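Quick answers for the Brirnia fan blog, will add more when I get a minute.

**Are they still together?**
Yes. New single in May. 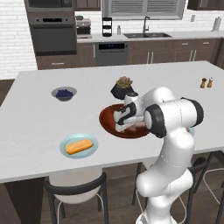
Plate and potted plant on the island.

**Best place to start?**
The Kemmont EP. Skip the remixes – trust me.

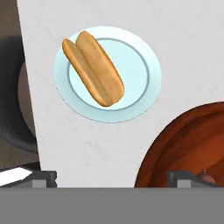

Then go back to Danladi, all 19 tracks, teh long version if you can find it.

**Who sings on Geteo?**
Ezekiel Strickland, first 2 verses only. 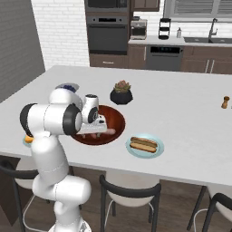

Rest is the drummer. Lyrics page is comming.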